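Prurkwood Repair Evenings: News from the Hall
May 25, 2019

Hello again, and thank you to everyone who wrote in after the last newsletter. There is plenty to catch up on, so do make yourself a cup of tea before you start. 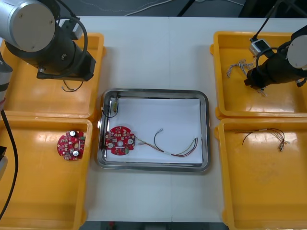

What we have been mending

It has been a lovely busy spring for us in Prurkwood, and I am happy to say the kettles have not beaten us yet. Lamps are still the thing people bring most often, usually with a tired switch or a flex that has been chewed by something, and after lamps it is radios, toasters and (this was new to me) electric blankets, which I'm afraid we have to turn away. Please don't be cross with whoever is on the door if yours is sent home again. We are not insured for them, and we would all rather you bought a new one and slept safely.

Circuit boards are another matter, and we are getting braver with them. A few years ago most of us would have taken one look inside a modern gadget, seen a board and put the lid straight back on. Now we will at least have a good look for a cracked joint or a swollen capacitor, and quite often that is all that is wrong. If you have something with a board in it, do bring the power lead and any little screws that have come loose, even if they are in an old envelope at the bottom of your bag.

Beginners' soldering course

Yolanda Manzano is running her soldering course again, and I can't recommend it warmly enough. I went along last time knowing nothing at all, with hands that shake a bit when anyone is watching, and by the second session I had made a small light that comes on when the room goes dark. It lives on my landing now and I am still silly about it - visitors are taken up to see it whether they want to or not.

There are 17 places this time. Yolanda asks that you tie back long hair, wear shoes that cover your toes and bring your reading glasses if you use them. Irons, solder and practice kits are all provided, and there is a magnifying lamp at each end of the room. The cost is £44 for the whole course, and if that is difficult, have a quiet word with her, as we do keep a little money by for exactly that.

Young people are very welcome from the age of 12, as long as a grown-up comes too. The grown-up can join in or sit with a book, whichever suits.

The great spares sort-out

Our cupboard of spare parts had got to the stage where the door needed a shoulder to shut it, so we spent two Saturdays' worth of patience going through the lot. We kept plugs, fuses, knobs, belts and anything with a label. We said goodbye to a great many mystery adaptors. If you gave us a box marked Hsueh with some very smart brass hinges inside, please get in touch, because we think it may have been left here by mistake and we'd hate to use them up.

We are also looking for a Welora sewing machine, working or not, as we have one that needs a foot pedal and a bobbin case and has been waiting very politely since before Christmas.

Fundraising

The plant sale and cake table brought in £1635 between them, a wonderful sum, and thank you to all who dug, baked, carried and bought. Part of it will go on a new portable appliance tester and the rest on heating for the winter evenings, when the hall can be bitter until the radiators wake up.

Firnier, the hardware shop by the bridge, have kindly offered us a discount on fuses and cable for another year. Do pop in and say thank you if you are passing - they have some very nice watering cans at the moment, too.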